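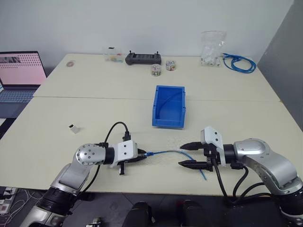
Chapter 6
Cables in Small Office Networks

6.1 Why we still pull cables

Many students come to this course with the idea that cable is a thing of the past. Their telephones have no socket for it, their laptops often have none either, and at home everything works through the air. Then they get their first job in a small company, and in the first week somebody asks them why the line to the accounting room is slow after lunch. The answer is often found in a cable, or in the place where a cable should have been and was left out to save money.

A wireless network shares one space among all its users. When one person sends, the others on the same channel must wait. With four people in a room this is not felt. With thirty people, two printers and a meeting on video, it is felt very well. A cable belongs only to the two devices at its ends. It does not care how many people came to work on Thursday, and it is not disturbed by the microwave oven in the kitchen.

Also the wireless network itself stands on cables. Each access point on the ceiling needs a line back to the switch, and in most offices it takes its power from the same line. So even the student who wants to work only with wireless must learn this chapter.

6.2 The case used in this chapter

We will follow one building from beginning to end. Zandano is a trading company that imports kitchen tiles. In 2020 it moved to the upper floor of an old printing house, together with a smaller firm, Grulitz, which rents the two rooms at the back. The floor has 46 wall outlets, one cabinet and a corridor with a very low ceiling. The plan was drawn by Prasert Rojanasak, who has kindly allowed us to use his drawings and also his list of mistakes. You will find the list at the end of the chapter. It is longer than the drawings.

The building is not special, and for teaching this is good. It has thick walls in the old part and thin walls in the new part. It has an elevator motor beside the place where the cabinet would be most convenient. It has a tenant who changed his mind about the position of the desks after the walls were painted. You will meet all of this again in your own work.

6.3 What you should be able to do

After this chapter you should be able to choose a cable category for a given room and explain the choice to a person who pays for it. You should be able to measure a route on a floor plan and decide if it stays within the permitted length. You should know the order of the eight wires in both common wiring schemes, and put a plug on a cable so that it passes a test. Finally you should be able to label an installation in such a way that a stranger can repair it.

The last point looks small. In the Zandano building it cost more hours than all the others together, as we will see in section 6.9.

6.4 Some words we need

Twisted pair. The common network cable has eight thin copper wires, arranged as four pairs. The two wires of each pair are turned around each other along the full length. The turning reduces the noise which one pair gives to its neighbor and the noise which comes from outside. If you untwist too much of the pair at the plug, you lose part of this protection exactly where the wires lie closest.

Category. A category tells how well a cable carries high frequencies. Category 5e is enough for one gigabit per second over the full permitted distance. Category 6 can carry ten gigabits over shorter distances, and category 6A over the full distance. The higher category is thicker and does not like sharp bends.

Channel. This is the complete path between two active devices: the cable in the wall, the outlet, the patch panel and the patch cords at both ends. The limit of 100 meters is for the channel. The fixed part in the wall should not be longer than 90 meters – a detail that beginners forget when they measure only on the plan.

Patch cord. A short and flexible cable with a plug on each end. Its wires are usually stranded, so it can be bent many times. The cable in the wall has solid wires and should be left in peace after it is installed.

Patch panel. A row of sockets in the cabinet where the cables from the walls end. You do not plug a wall cable directly into the switch, although you will see it done.

6.5 Before you continue

Take one cable that you use every day and read the text printed on its jacket. Write down the category, and whether the cable has a shield. Then look for the place where it goes into the wall or into another device, and see if there is any label. Luuk De Bruijn, who taught this course before me, gave the same task to his students, and I keep it without change. Bring your notes to the first exercise, where we will compare them with the outlet list of the Zandano building and begin to measure the first route, from the cabinet to the reception desk.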